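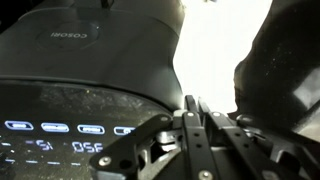 The COSORI, lit up and due for a wipe.

I held out on getting an air fryer for years. My brother-in-law Gerasimos Vrettos would not shut up about his, and the more he talked the less I wanted one. Then my oven died in January, the repair quote came in at 369 dollars, and well, you can guess the rest.

So yes, I'm a convert. But can we please talk about glossy black control panels? Who is asking for these? Mine shows every speck of dust and every smudge, and once the buttons glow it's like a spotlight on my housekeeping. The rest of the body is matte and looks fine for weeks! Make the whole thing matte, I say, and give me a plain old dial while you're at it.

My mother had a toaster oven with 2 knobs and it outlived three dogs. You turned one to 400, you turned the other until it ticked, and you went and set the table. Now I stand there poking at little symbols with buttery fingers (which is how the smudges get there, I know, I know).

I still use it most nights - potatoes, chicken thighs, leftover pizza that comes out better than it went in. I'd just like to cook dinner without polishing something afterward.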